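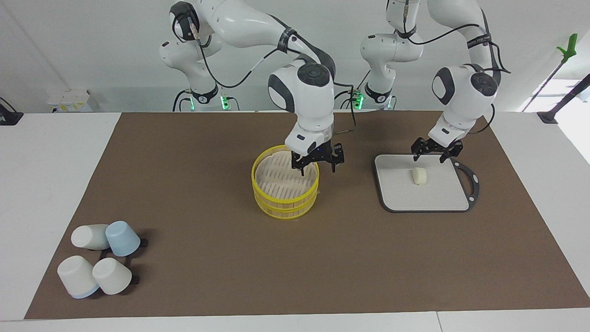
Right gripper lowered into the steamer basket, brown mat underneath.

Rendero site content export: data card

Maintained by Ysaline Jacquet and Gitau Kirui
Last full export: Wednesday, December 16, 2020

Summary

This package holds the pages, page history and update requests of 37 small websites that were hosted and edited under the Rendero maintenance plan. It was put together so that site owners could move to another host without losing old content, and so that the editing team could study how update requests are handled. It does not contain the live templates. Those are in the Esengate theme package and have their own license.

Contents

pages/ has one folder per site and one text file per page. Navigation menus and footers are removed. Headings are kept on their own lines.

history/ has earlier versions of each page, named by revision number. The highest number is the version that was live at export time.

requests/ has one record per update request, in JSON Lines. There are 302 records.

media/ has resized copies of pictures used in page bodies. Originals are not included. Ask the site owner.

tools/ has the export script and a checker.

Request record fields

request_id: string, unique within the package.
site: short site name, matches the folder name in pages/.
received: time the request reached the shared mailbox, UTC.
closed: time the editor marked the request done, UTC. Empty if it was withdrawn.
kind: one of text, link, event, picture, layout.
source_text: the wording sent by the client, before any correction.
final_text: the wording that was published.
editor: initials of the person who made the change.
queries: number of times the editor wrote back to the client before publishing.

For layout requests, source_text is often a single sentence and final_text is empty. The change was made in the template, so it has no text form. Do not count these as failed requests.

How the data was collected

Pages were read from the content database, not crawled. Requests came from the shared mailbox and were matched to page revisions by hand. Lenuța Crăciun did the first match and Arnel Lumbao checked it. Where they disagreed, the record has the extra field match_note. Four records could not be tied to any revision and are kept with an empty final_text.

Requests made by phone were not logged before September. Sites whose owners preferred the phone therefore look quieter than they were in the earlier months.

Cleaning

Mail signatures, phone numbers and street addresses were removed from source_text. Names of staff at client organizations were replaced with the word CONTACT. The same was not done in pages/, where the names had already been published by the site owner.

Spelling errors in source_text are left as sent. Several owners pasted text from word processors, so curly quotes and non-breaking spaces are common. The checker reports them but does not change them.

Known problems

Event pages on the Dumitrescu site were rebuilt by a plugin every night. Their history folders hold many revisions with no change in wording. Filter on the hash in history/index.csv before counting edits.

The closed field is late for requests handled on weekends. Editors published the change and marked it done on the next working day.

Links to files larger than 20 MB were dropped by an older version of the export script. The link text remains.

Two sites share the short name zemari-old in the mailbox. In this package they are split into zemari-old-a and zemari-old-b. The first is the Zemari shop, the second is its newsletter archive.

Running the checker

The checker needs Python 3.7 or later and no other packages. From the top folder:

python tools/check.py --all

It prints one line per site and exits with status 1 if a page listed in the index is missing. Use --site followed by a short name to check a single folder.

Use and license

Page text belongs to the site owners and may be used only to restore or move their own sites. Request records may be used for internal study. The scripts in tools/ are under the MIT license.

Corrections

Send the request_id and the corrected field to Ionuț Nistor. Removal requests from site owners are applied at the next export, and the affected folder names are listed in CHANGES.txt.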